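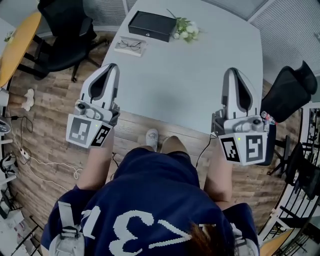

# Night Ventilation and Morning Temperature in the Agyeman Building

Group project report, Building Physics II
Authors: Kobina Eshun, Afia Wumbei, Joanne Fothergill
Supervisor: Ajith Fernandes

## Summary

The top floor of the Agyeman Building at Stonstead overheats in summer. The building has no mechanical cooling above the ground floor, and the windows are closed each evening when the last class ends. We tested whether leaving the high-level windows open overnight lowers the air temperature at the start of the next working day. Two similar rooms were compared during July, one ventilated at night and one closed. The ventilated room was cooler at 8:00 a.m. on most mornings. The difference was largest after clear nights and close to zero after warm, overcast ones. By mid-afternoon most of the benefit had gone. We recommend night opening as a low-cost measure, with a change to the blinds if afternoon comfort is the main goal.

## 1. Background

Night ventilation works by storing heat during the day and removing it after dark. Heat from the sun, people, and equipment is absorbed by exposed heavy surfaces such as concrete ceilings and block walls. If cooler outdoor air is passed over those surfaces at night, they give up part of that heat and can absorb more the next day.

The method has three requirements. The outdoor air has to be cooler than the surfaces for several hours. The air has to reach those surfaces. The surfaces also need enough thermal mass to matter, which excludes rooms where the slab is hidden behind a suspended ceiling with no gaps.

The Agyeman Building meets the last requirement in part. The slab soffit is exposed in the corridor-side half of each top-floor room and covered by acoustic tile in the window-side half. The original drawings show the slab exposed throughout. The tile was added later, and we found no record of any thermal check made at the time.

## 2. Aim and scope

The aim was to measure the effect of night opening on indoor air temperature at 8:00 a.m. and 3:00 p.m. These times were chosen because they fall near the start of the first class and near the usual daily peak.

We did not measure air speed, humidity, or occupant comfort. Surface temperature was checked by hand on a few mornings but was not logged. Energy use is outside the scope, as neither room has cooling equipment.

## 3. Rooms

Both rooms face southwest and are on the same floor. Room A is at the end of the corridor and has one additional external wall, facing northwest. Room B is its neighbor. Floor area, window area, glass type, and furniture layout are the same to within the accuracy of the drawings.

The extra wall in Room A is a weakness in the comparison. It increases heat gain late in the day and heat loss at night. To deal with this we swapped the treatment halfway through the monitoring period, so that each room was used once as the ventilated room and once as the closed room. Results are given by treatment and, where it matters, by room.

Each room has a row of high-level windows that tilt inward. They can be locked in the tilted position and cannot be opened far enough to admit a person. Rain entry was a concern before the study, and the building manager, Kwame Amissah, asked that the windows be shut if heavy rain was forecast. This happened on two nights. Those nights were recorded as closed for both rooms and left out of the treatment comparison.

## 4. Equipment and method

### 4.1 Loggers

We used 5 Jellon temperature loggers from the department store. Two were placed in each room and one outdoors, on the north side of the roof access housing, inside a ventilated white shield. Indoor loggers were fixed at seated head height, one on the corridor wall and one on the partition wall, away from direct sun and from the projector exhaust.

All loggers were set to record once an hour, on the hour. Before installation they were left together overnight in a closed insulated box. One logger read consistently higher than the rest, and a fixed correction was applied to its data. The others agreed within the resolution of the instrument.

### 4.2 Operating routine

The windows in the ventilated room were tilted at 9:00 p.m. and shut at 7:00 a.m. by whichever member of the group was on the rota. The corridor door was kept shut in both rooms, which limited the flow to single-sided ventilation. We had wanted to test cross-ventilation through the corridor, but the door is part of the fire separation and must remain closed when the room is empty.

Blinds were left as found. This was a practical decision and it had consequences, discussed in Section 6.

### 4.3 Data handling

Files were exported from the loggers as plain text and merged by timestamp in Clundora. The merged table held 662 hourly rows. Four rows were removed: these covered the hours when the loggers were being downloaded and had been handled, which raised the readings visibly. The remaining 658 rows were used for all results below.

The two indoor loggers in each room were averaged. On a few afternoons the corridor-wall logger lagged behind the partition-wall logger by about an hour. We took this to be an effect of the wall behind it and made no correction.

## 5. Results

### 5.1 Morning temperature

The ventilated room was cooler than the closed room at 8:00 a.m. on most of the mornings compared. The gap was widest after clear nights, when outdoor temperature fell quickly after sunset and stayed low until dawn. After overcast nights the two rooms were difficult to tell apart.

The pattern held after the swap. With Room A ventilated, the gap was slightly larger than with Room B ventilated. This is the expected direction, as Room A loses more heat through its extra wall whether or not the windows are open. The average of the two halves is therefore a better estimate of the ventilation effect than either half alone.

Most of the overnight fall took place before 2:00 a.m. After that the ventilated room followed the outdoor temperature with a steady offset and cooled slowly. The closed room cooled at a near-constant low rate all night.

### 5.2 Afternoon temperature

At 3:00 p.m. the difference between treatments was small. On several days the ventilated room was the warmer of the two, and on every one of those days it was Room A that had been ventilated. On days with both rooms unoccupied and the blinds down, the ventilated room kept part of its advantage until evening.

### 5.3 Surface checks

Hand readings of the slab soffit were taken with an infrared thermometer shortly before the windows were shut. The exposed part of the slab was cooler in the ventilated room than in the closed room. The tile surface was close to room air temperature in both, as would be expected from a light material. No attempt was made to lift tiles and measure the slab above them.

## 6. Discussion

The morning result agrees with the standard description of night cooling. The afternoon result is weaker than we had predicted. We consider two explanations likely.

First, half of the thermal mass is covered. Cool night air cannot reach the slab above the tiles, so the heat stored there is retained. A simple heat balance, given in Appendix A, suggests that the exposed half is used up as a heat sink before noon on a sunny day.

Second, solar gain dominates after midday. The rooms face southwest and the blinds are internal. Internal blinds stop direct sun on the desks but absorb it inside the glass, and much of that heat still enters the room. Blind position also varied from day to day, and we did not log it. This adds scatter to the afternoon data that we cannot remove.

Occupancy is a further unknown. We had the room booking list but not attendance. A full class adds a significant heat load, and a booking does not show if the class met for ten minutes or the full session. The comparison at 8:00 a.m. is not much affected, as the rooms are empty beforehand.

The hourly logging interval was adequate for the night data. It was too coarse for the period just after the windows were tilted, when the air temperature dropped faster than we could resolve. A shorter interval would have allowed an estimate of the air change rate from the decay curve.

## 7. Sources of error

- Logger resolution and the correction applied to one unit.
- The extra external wall of Room A, reduced by the swap but not removed, because the weather was not the same in both halves.
- Window opening times, which drifted on some evenings when a class ran late. The actual times are in the rota sheet.
- Heat from the roof surface reaching the outdoor logger in the early evening. The shield reduces this — we have no second outdoor reading to say by how much.

## 8. Recommendations

1. Tilt the high-level windows overnight on the top floor from June to September, with closure when heavy rain is forecast.
2. Remove the acoustic tile from a trial room and repeat the measurement. Reverberation should be measured before and after, as the tile was presumably installed for speech clarity.
3. Lower the blinds on the southwest side at the end of the morning session. External shading would be more effective but needs a separate cost study.
4. In any repeat, log blind position and use an interval of ten minutes or less.

## 9. Division of work

Kobina Eshun set up and checked the loggers and wrote Sections 3 and 4. Afia Wumbei merged the data and prepared the results. Joanne Fothergill carried out the surface checks and the heat balance and wrote the discussion. The window rota was shared. Raw files, the rota sheet, and the correction table are in the project folder on the course drive.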